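The Arm at the End of the Table

My father left me the garage and everything in it, and in the garage there was the arm. He bought it in 2017 from a dairy in Plallier that was closing. It used to put lids on yogurt. He paid more for it than he paid for his car, and he told my mother it was for the garden.

For a long time I did not touch it. I am a piano tuner. I know strings and felt and the small wooden parts that break in winter. I did not know motors. But in November the shop in Vostness where I had my bench raised the rent, and I carried my tools home in two trips, and then I was in the garage every day with the arm standing behind me under a bed sheet.

I took the sheet off because it made me nervous.

The first month I only cleaned. The old grease had become brown and hard, like candy, and I took it out of the joints with a toothpick. The manual was in the drawer with my father's notes inside it. He wrote numbers in pencil on the margins and crossed them out and wrote others. On page 40 he had written one word, "slower," and underlined it so strongly that the paper was torn.

I decided that the arm would learn one thing. It would pick up a cup from one side of the table and put it down on the other side. My father had wanted the same, I think, since the word "cup" was in his notes many times, with the weight of our cups beside it.

I did not want to break the cups. So before I let the real arm move, I made the room inside the computer. There is a program for this called Gellus, and it is free if you are patient. You give it a table and the table stands there. You give it a wall. I gave it better walls than the garage has, and a floor of wooden planks, which my mother always wanted and never got. I worked on this room in the evenings, from eight o'clock until I could not see well. I put papers on the wall. It is a strange pleasure to hang a paper on a wall that does not exist. I made a door too, although I had no plan for anybody to come in. 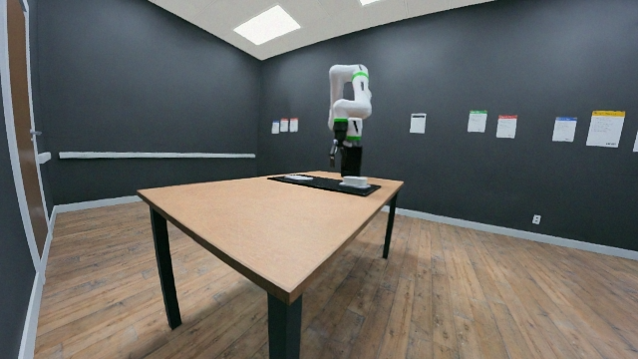
The room in Gellus, with the arm at the far end of the table.

My sister came to see it. She is older than me and she lives in Ayaaba, which is a long drive, and she does not drive it for small reasons. She sat down in front of the screen with her coat on.

"It is very clean," she said.

"It is easy to be clean there."

"Where is his chair?"

I said that the chair was not needed for the movement. She looked at the screen some more. Then she asked me to make the arm do something, and I started the program. The arm in the computer went down over the black mat, stopped, waited, and went up again with nothing. I explained that it missed because the fingers closed too early. I explained the numbers. I was talking too much.

"He did this also," she said. "He called me at night to tell me that it missed."

"He called you?"

"Every time. You had your work, he did not want to disturb you."

I had not known this. I looked at the keyboard. Some of the letters were worn away, and it was his keyboard, so he had worn them. My sister asked if there was coffee and I went to the kitchen and stayed there longer than coffee takes.

When I came back she had the manual open on her knees at the torn page. She did not say anything about it. She only held it toward me with her finger on the word. I sat down and changed the speed to a half, and then to half of this. The arm began to come down so slowly that we could drink and watch it at the same time. The fingers opened late. They closed late. It missed again, but by less.

"How many times does it need?" she asked.

"The book says about 2000."

She took off her coat and put it on the bench, on top of my tuning forks. Outside it was getting dark, and the real arm stood behind us with one finger still taken apart in a soup plate. I pressed the key. My sister found a pencil and turned to the back page of the manual, where there was still some white paper, and wrote down the first one.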